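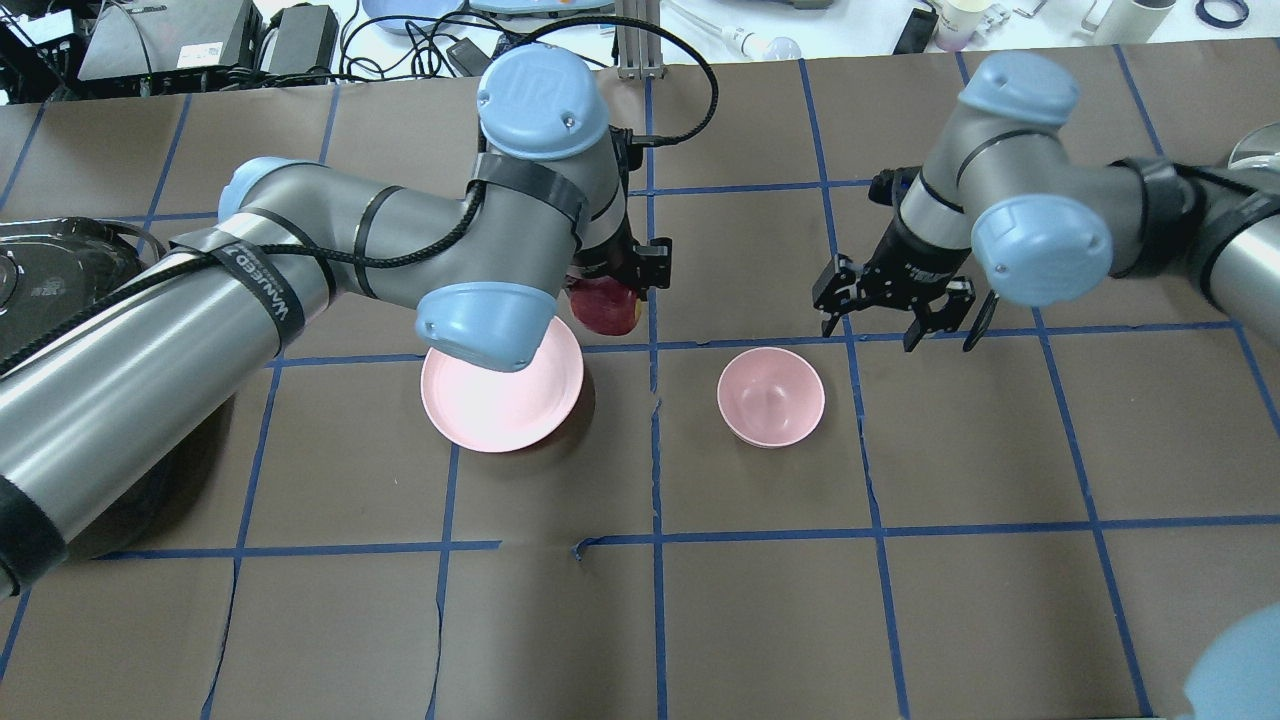
10 March 2025
Notebook, table work, Pilton kitchen line

I write this before I forget, and also for the colleagues on the late shift who asked me what we do all day with an apple.

Today was again the move from plate to bowl. The task is kept very small on purpose. One apple, one plate, one bowl, and the left arm does all the picking. The right arm stays over the table with open gripper, and we use it only from next week, when the handing over begins. 40 runs were planned and we made all of them before lunch, with a stop in the middle because I wanted to look at the cable along the left forearm. It was fine.

Settings the same as last time, Trostaron version 3. I changed only the height where the gripper opens. Before, it opened too high for my taste, and a fruit which falls even a little gets a brown spot by the next morning. The people who pack the trays at Pilton notice this at once, and they are right to complain. Now the apple goes down until it is partly inside the rim of the bowl, and only then do the fingers open. It costs some time in each run. I think we should accept it. 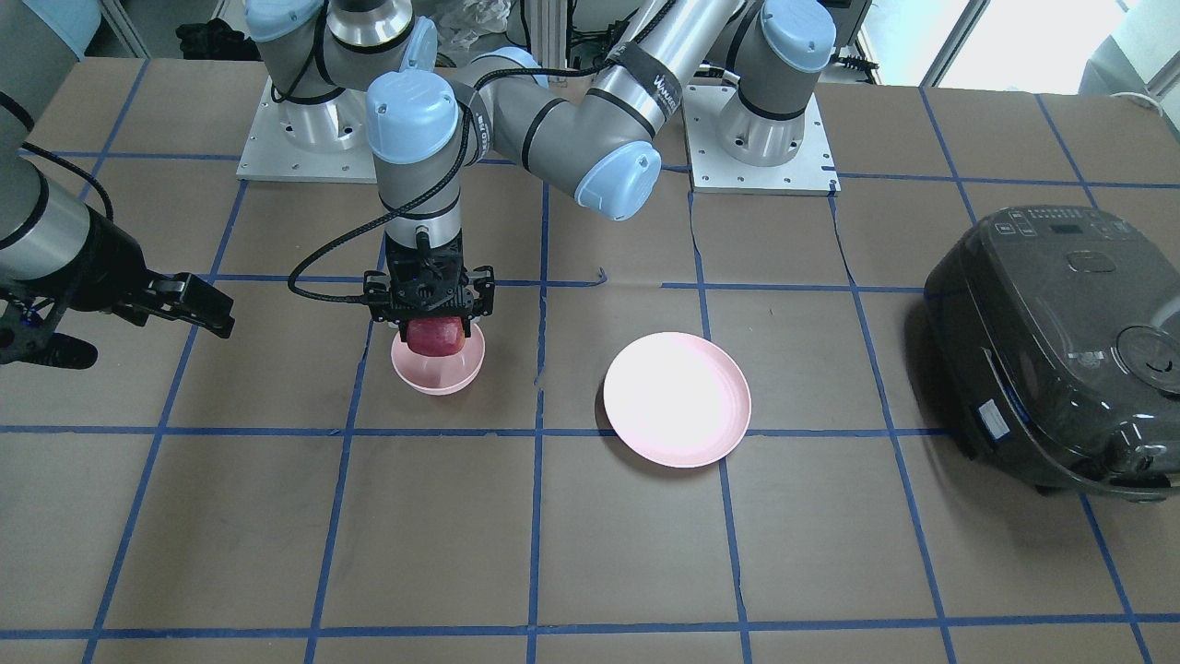 The slower lowering has one more good side. When I stand near the table I can see what the arm wants to do, and I am less nervous. I mention it because the tray packers said the same when they visited. They did not ask about speed at all. They asked who may press stop, and if it is written down that they may press it without calling the supervisor first. I could not find it in the Tandonus plan. It must be in there before June.

Other things from the visit, as I remember them:

The packing of fruit is the part they would give away gladly, for the wrists. The checking of fruit they want to keep. One woman turns each apple in her hand and finds soft places by the thumb. Our gripper has no such thumb. In the plan both are one step, called "load fruit", and I believe this is a mistake. I will propose to split it.

They are 17 on the line now. The plan says 7 of them get training for the cell, but not how they are chosen, and this was the question with the longest silence after it. I am not the one to answer, but I promised to pass it on, and I did so by mail this afternoon.

The tape grid is good for us but they found it funny. In the real kitchen no one puts a bowl in a square. So after the handing over we should do runs with the dishes placed freely, by somebody who is not from our group and does not know what is easy for the arm.

To do:
Mark the new opening height in the Pan sheet, old value stays beside it.
Tape near the back is crooked, lay it new when the paper is changed.
Ask for the stop rule in writing.
Rice cooker task not before the free placing is done. I was asked two times already.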